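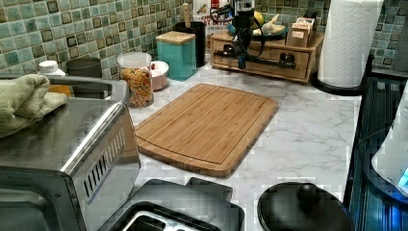
Progress report 2, Hakovent small exhibitions grant

To: Denise Hollis, Hakovent
From: Leanne Lambert, Skusbridge Print Room

Denise, sorry this is a few days over. Hang week. Numbers first, then the rest in the order of your form more or less.

Where we are

Show is up. "Slow Register" opened in July with 111 works on paper, mostly screenprint and lino, a few monotypes in the back room. Original plan was fewer but two of the lenders sent whole portfolios and it seemed silly to split them. Opening night was packed till 9 pm and then the heat drove everyone out onto the steps.

Visitors so far: 637, door clicker only. School groups are on a separate sheet and I haven't merged them yet. Will do before the final report.

Workshops: seven planned, four done, all four full. Lino one had a waiting list so we're repeating it. The paper marbling one moved from the afternoon to 6 pm after people with jobs complained, fair enough, and it filled in two days.

Spending

Nearly 4,000 dollars of the grant is spent. Biggest line is framing. Stuvov quoted for standard frames, then the Cropper portfolio arrived and the sheets are bigger than the loan form said (image size given, not paper size), so six of them needed new mats cut and deeper backs. Stuvov did those at the same rate per frame but charged for the extra board. Invoice attached. Transport came in under, which covers part of it. I would like to move what's left in transport over to framing if that's OK with you, need a yes in writing please.

Printing of the wall labels: done in house, cost is card and toner only. First set had the wrong year on the whole east wall. Reprinted.

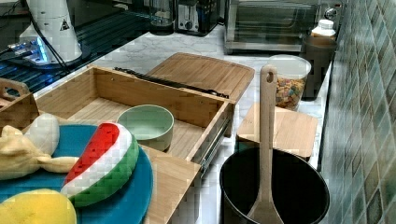

Catalog is the piece that's behind. Text is in from three of the four writers. Last essay, the one on color overlap and flat shapes, is promised but I've been promised it twice. If it doesn't come I'll run the interview with Cropper in its place, already transcribed, runs about the right length. Layout can't start until that's settled. Still aiming to have copies on the desk before the show closes. Cutting it close.

What went wrong

Lights. The track in the back room trips when all the heads are on, so the monotypes are dimmer than we wanted. Electrician came once, wants to come again. For now we run half the heads and it looks okay in the morning, murky by closing time. One visitor left a note saying she liked it murky.

Humidity was high the second week and two unframed sheets cockled along the bottom edge. Both are from our own collection, not loans. Taken down, under weight, replaced with two from the drawer. Lenders have been told anyway becuase the agreement says any incident in the room.

Condition reports: all done on the way in. I want a second person for the way out, one person checking that many sheets is too slow and things get missed.
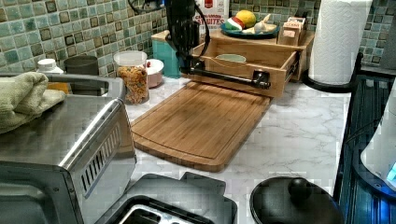 Kitchen counter, bamboo drawer open with a small green bowl inside.

Artists' feedback

Short form went to all the artists, most came back. General feeling good on the hang and the spacing. Complaints: fee paid late (true, my fault, paid now), labels too low for a couple of the large ones (raised), and no bench in the long room. Bench found. Cropper asked whether the set could stay together if it sells, and I said we'd do our best but it isn't in the contract. Should be in the next one.

Sales are slow but there are some. Small lino mostly. Our commission goes straight into the workshop materials as agreed.

Next

Three workshops plus the repeat. Artist talk, date to be fixed with Cropper, evening. Catalog, see above. Deinstall and returns, van is booked. Then final report with merged visitor numbers and all receipts.

Need from you

The yes on moving transport money. Also which version of the Hakovent logo goes in the catalog, I have two and they don't match. And whether you want to come to the talk, I'll hold seats.

Receipts are scanned in the order I found them, sorry, will number them for the final one.

Leanne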